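2024-01-10, workshop notebook, dye bench

Back at the onion skins after the break, and very happy to be, even though the studio was cold enough this morning that I kept my coat on until the second kettle. Picking up from where the November pages leave off, so if you are reading this without those, the short version is that we had a lovely deep gold on the Banetlow wool and a washed-out, rather sad beige on the cotton, and I wanted to know how much of that was the fiber and how much was me being impatient with the mordant.

Today's skeins are all from the same lot, 2402, and all wool, to keep life simple. I weighed out 100 grams dry for each pot, tied them loosely in figure eights (please, everyone, loosely, I spent a good while last fall picking white bands out of a skein that somebody had tied like a parcel, and that somebody was me) and left them to soak in plain water with a drop of the Dundent soap. Alum at 11 percent of the weight of the wool, so 11 grams a pot, dissolved first in a jam jar of hot water. I know the old recipe card says more. I have come to think the card was written for a much harder water than ours, and the wool feels nicer with less.

Skins went in an old pillowcase this time and I would not go back. No straining, no papery bits stuck in the yarn for weeks afterward, and you can give the whole bundle a squeeze with the tongs when the color seems slow. Simmered the skins for an hour, lifted the bundle out, let the bath come down until I could hold a finger in it, and then in went the wool.

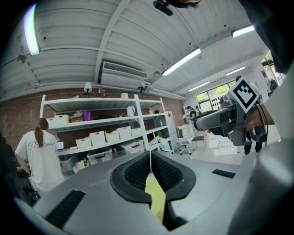

Pot A I brought up slowly and held just under a simmer. Pot B got the same treatment, but I turned the burner off early and let it sit in its own warmth through lunch and well into the afternoon. I had a hunch about B and I am pleased to say the hunch was a good one: the gold is rounder and a touch more orange, and it took evenly right through to the ties. A is perfectly nice, a clear marigold sort of color, but you would choose B if they were lying side by side.

Then I got greedy and cut 2 small lengths off A for an iron dip. Just a pinch of the iron, and I do mean a pinch, because it keeps on working after you take your eye off it. The first length came out a soft olive that I would happily knit a whole cardigan in. The second I left in while I answered the phone, and it is the color of a wet doormat. Pinned both to the sample card anyway.

The Fusmont silk is still in its bag. I was going to put a little in the exhausted bath from B, which had plenty left in it by the look of the water, but I would like to try it when I have a full day and can watch it. The bath is in the lidded bucket under the sink, labeled. It should keep until next week, and if it grows a skin, skim it and carry on.

Still to do: rinse B again, it was giving off a bit of color in the last water. Half of each skein goes on the south windowsill behind card for the light test. Order more alum. Ask Nic Aodha whether they would save us the red onion skins separately, as the mixed sacks make it very hard to repeat anything, and I would dearly love to see what the reds do by themselves with no yellow muddying things up.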